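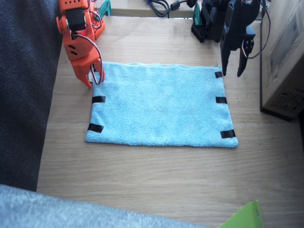 A reader of the first draft of this page wrote in to ask whether three hundred tries at folding one towel could possibly teach a pair of arms anything, and whether we wouldn't be better off with ten tries at thirty different things. It was a fair question and we argued about it for most of an evening. The short answer is that we don't know yet how far this set will carry you, but we do know that our earlier, wider set taught our model very little about cloth, and this one has gotten us a good deal further. So please read on, and write to us as well if you disagree!

Caltar Towel Set

Caltar is a small collection of towel-folding examples, gathered at home on a tabletop with two hobby-size arms, one orange and one black, driven by hand by a person. We put it together in May, mostly in the evenings, and we are sharing it because we learned so much from other people's small, honest sets and wanted to give one back.

What you get

300 episodes, every one of them a light blue microfiber towel on the same wooden table
79 of those also carry a written note from the person driving (what they were trying, where it went sideways)
Joint positions and gripper openings for both arms, at every step
Video from above the table
A plain text file listing which episodes we count as finished folds and which we don't

We recorded 335 episodes in all. The ones missing from the release were lost to dropped video or to a cable working its way out of a motor partway through, and we didn't think anyone would thank us for including those. Failed folds are a different matter, and we kept them on purpose. If you only want the clean ones, use the list.

How an episode goes

The towel starts out flat, or as flat as we could be bothered to make it, with the long side running left to right. Both grippers hang near the upper corners. The driver picks up the top edge with both arms, carries it down toward the bottom edge, lets go, and then tries to smooth out whatever mess is left. A second fold, side to side, comes after that if the first one held. Some drivers are patient and some really aren't, and you will see both styles in the data, which we rather like.

We did not iron the towel, and we didn't fuss over its edges between episodes either. A little puckering is normal and you should expect your model to meet it.

About the black tape

There are short strips of black tape along the left and right edges of the towel. They give the driver something to aim for, and they give a vision model a strong dark mark against the pale blue. They are not evenly spaced, and one or two sit at an angle. If you are hoping to move from our towel to a bare one, please be careful, as a model trained only on Caltar may well be looking for the tape and hardly looking at the cloth. We tried blurring the strips in training and it helped a bit, though we can't promise you the same luck.

A gripper will sometimes cover a corner of the towel at the start of an episode, tape and all. We left those episodes in.

The room

This was recorded in a home, and it looks like one. There is a cardboard box by the table, there are cables at the back, and there is soft fabric along the near edge. We think this is good for you in the long run, but if your method is easily distracted, crop to the tabletop before you train. The motor wires are out in the open on both arms and they swing a little, so they pass across the view from time to time.

Loading it

Unzip the archive and point your loader at the folder called episodes. Each episode has its own folder with a video, a table of numbers, and (for the annotated ones) a file called note. We also include a small script, nurkel, that plays the video next to the joint readings. Please run it on a few episodes before you start a long training job. We once spent an entire weekend training with the left and right arms swapped and would love to spare you that.

If you already use the Benavides layout for your own recordings, there is a converter in the tools folder. It handles everything except the notes, which you will have to copy over yourself for now.

Known problems

In 7 episodes the driver's hand comes into view near the end to rescue the towel. They are marked in the list under "hand".
The gripper opening on the black arm reads slightly high when it is fully closed. We never found out why.
Some of the notes are very short, and one just says "sorry".

Things we'd like to add

A second towel in a darker color, a version of the task with no tape at all, and a starting position where the towel is bunched up. The last of these is being tried on our other setup, Cimer, and it is slow going.

Using and sharing

Do what you like with it, including paid work. A mention of Caltar is appreciated. If you collect folds of your own on similar arms, tell us where to find them and we'll add a link to this page.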